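I keep getting asked for our bench rules, so I'm putting them up where people can find them. Most came from Dirk Verstraete, who wrote the first set in January. There are 4 that matter.

Rule one is that the mat is the work area. The item goes on the blue, and the arm comes down over the blue.
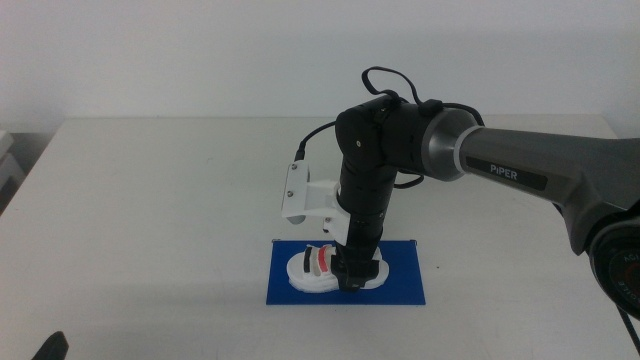

The PIPER arm over a sandal on the mat.

Rule two is a bare table between the arm and the mat. No mugs, no phones, no hex keys. Lesego Mahlangu still finds hex keys.
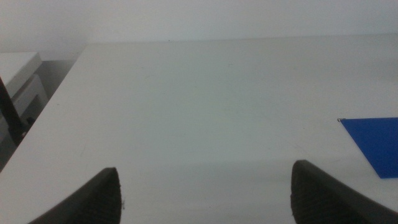 Rule three is speed. We cap the arm at 30 per cent whenever someone is within reach, and Unnur Vídalín wants that lower for new starters. I think she's right – I was jumpy for my first month as well. The stop button stays by your left hand.

Rule four is the log. Write down every stop, even the silly ones. We had 200 lines in the last book and I learnt more from those than from the Vorkex manual.
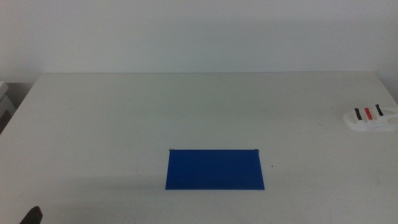

Filed under: Robots, Workshop rules

Hạnh Đào has asked for a fifth rule on cable checks. I'll add it once we've agreed the wording.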